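How to Patch Test a New Skincare Product

Posted Aug 7, 2023 by Refilwe Joubert

A patch test takes a few minutes of work spread over several days. It will tell you most of what you need to know before you put a new cream or serum on your whole face. These steps work for moisturizers, serums, sunscreens and cleansers. Hair dye has its own test, printed on the leaflet in the box, and you should follow that one.

What you need

The new product, a mild soap, a clean towel, a pen, and a notebook or the notes app on your phone. You do not need bandages. Covering the spot traps the product against the skin and can make a mild formula look harsher than it is.

Before you start

Read the full ingredient list and compare it with anything that has bothered your skin in the past. If you see a match, stop there and return the product. Take a photo of the list, too. Boxes get thrown out, and the list on the tube is often too small to read later.

Do not test on skin that is sunburned, freshly shaved or already itchy. If you use a retinoid or an exfoliating acid, leave it off the test area for a week.

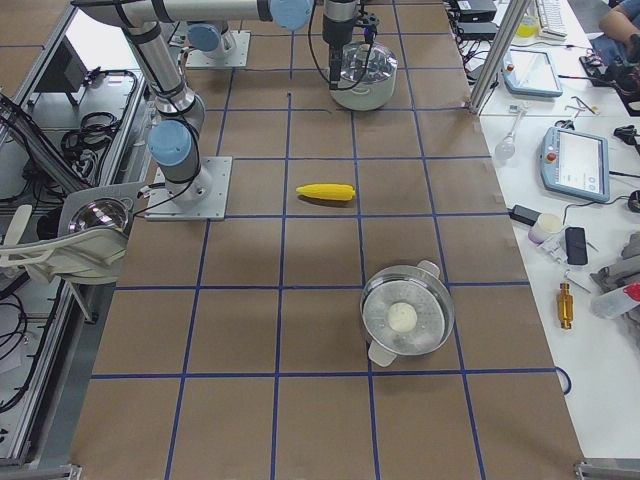 Test one product at a time. If you bought a set, such as the three-step Etier kit I started on last November, begin with the product that stays on your skin the longest. For most sets that is the night cream. The cleanser can go last.

Step 1. Pick the spot

Use the inside of your forearm, a little below the bend of the elbow. Choose an area the size of a quarter. Put a small pen mark next to it, outside the area itself, so you can find it again tomorrow.

Step 2. Wash and dry

Wash the area with mild soap and lukewarm water. Pat it dry and wait 25 minutes. Damp skin takes in more product than dry skin does, and you want the same conditions each time.

Step 3. Apply a thin layer

Use the amount you would use on that much of your face. Rub it in gently and let it dry before you pull your sleeve down. For a cleanser or any other rinse-off product, leave it on for as long as the label says and then rinse.

Step 4. Repeat twice a day

Apply the product morning and night for seven days. Some reactions show up in an hour, but an allergy can take several days to appear. One application is not enough.

Step 5. Write it down

Each time, note the date and what you see and feel. Short notes are fine. "Slight pink, gone by lunch" is a good entry. If there is any color at all, take a photo by the same window each day.

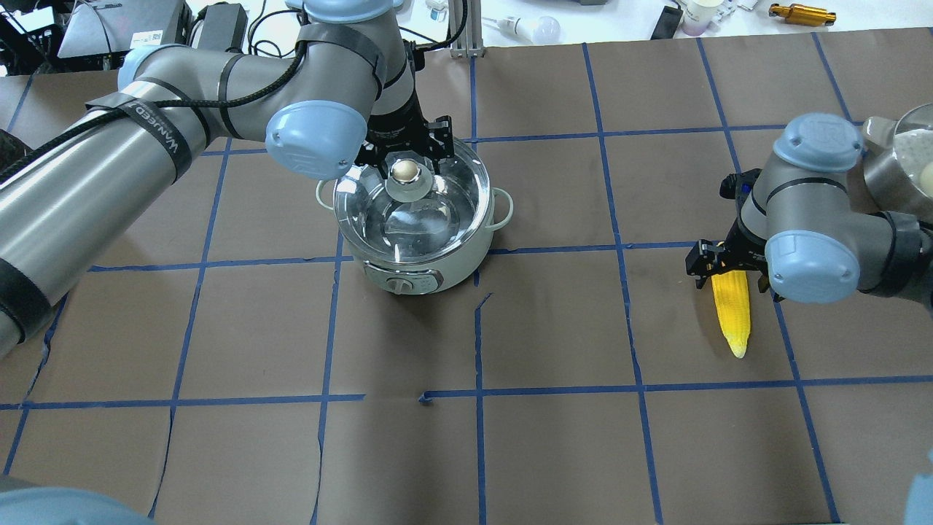

Two lengths of blue tape meeting on brown paper.

Step 6. Try a small area of the face

If your arm is clear after a week, move to a spot along the jaw just below the ear. Repeat for three more days. Facial skin is thinner and sometimes reacts when the arm did not. Hagos Zeleke, who edits this page with me, had no trouble on his arm with a vitamin C serum and got a rash on his jaw the second night.

What the results mean

A light tingle that fades in a minute or two is common with acids and vitamin C. Stinging that keeps going, bumps, swelling, blisters or a rash mean you should wash the product off and stop using it. Cool water and a plain moisturizer are enough for a small patch. See a doctor if the rash spreads or blisters. Trouble breathing or swelling of the lips or face is an emergency -- call for help right away.

Small pimples are harder to judge. A forearm test will not tell you if a product clogs pores. For that you have to use it on part of the face for a few weeks and watch.

If you do react, keep the product and your notes. A dermatologist can use the ingredient list to decide what to test for, and many shops will ask for the opened container before they give a refund.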